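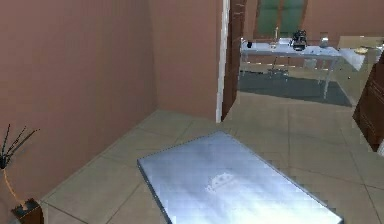
3.2 Collection of demonstrations by remote control

Demonstrations were recorded in Ernley, a household simulator with rigid-body contact and a fixed library of furnished interiors. The operator drives the mobile base with the left stick of a gamepad and, once a target object has been selected, switches to end-effector control with the right. Both modes run at the same control rate, and the switch is logged as a discrete event so that navigation and manipulation segments can be separated afterwards without manual labelling.

Two operators took part. The first had prior experience with the interface; the second was trained on 8 practice episodes, which were discarded. In total 349 episodes were recorded, of which 306 were retained. An episode was rejected if the base collided with a wall or door jamb, if the selected object was not the one named in the instruction, or if the operator paused long enough to trigger the idle timeout. Rejected episodes were not repeated with the same starting pose.

Figure 1 gives an egocentric view of a layout with tiled flooring and a doorway between rooms. Objects low on the floor and objects on a table in the adjoining room are visible at the same time, and the route to the table passes through the opening. Layouts of this type were favoured over single-room ones, as they require the operator to commit to a heading before the whole workspace can be seen.

Observations consist of colour images, base odometry and gripper state. Depth was recorded but is not used by the policies in Section 4. Following Akpalu's earlier protocol, operators saw only the onboard view during an episode, with no overhead map, so that every action in the data set can in principle be explained by information available to the learner. This constraint slowed the operators noticeably in the first sessions. It also produced a characteristic behaviour at doorways, where the base was rotated in place before entry. We did not filter these rotations out, although they lengthen the navigation segments and are reproduced by the cloned policy.

Actions were smoothed with a short moving average and resampled to match the image stream. Stick input inside the dead zone was set to zero before smoothing; applying the two steps in the reverse order introduced a slow drift of the base while the arm was in use.

Figure 1. Egocentric view in a simulated house, with a doorway to the adjoining room.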